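I dropped by the Lornesham toy library on 27/09/2018 to see how the big block sort is going, and wow, they have been busy! Everything is getting split up by color before the January reopening (blue is my favorite, so I hung around there too long).
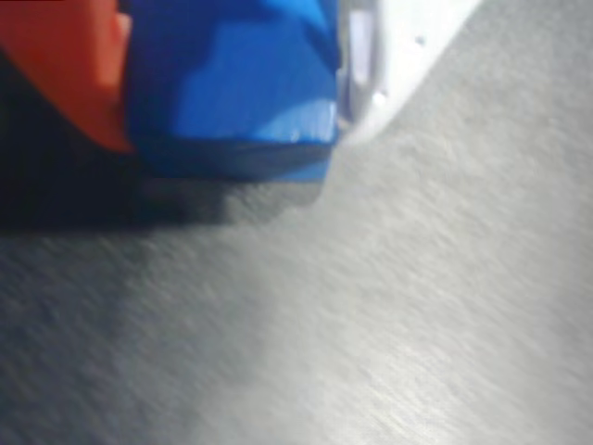
The sets come from Gautam and Cosell, and 19 families have already asked to borrow one. Small open boxes are the plan this time – way easier for little hands than those old zip bags, which I never once got closed.

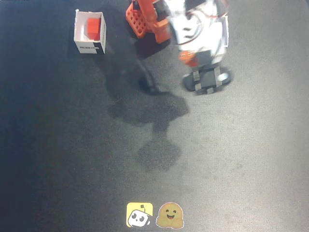 Filed under: Toys & Play, Local

Loans will run for 3 weeks and cost nothing if you're a member. Got spare blocks at home? Bring them in! White cardboard boxes are welcome too, as long as they're small.

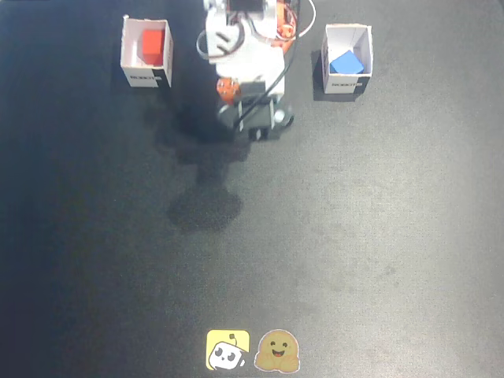

Sillix Editor
Community news writer, Lornesham Local

I'll post the opening hours once I have them.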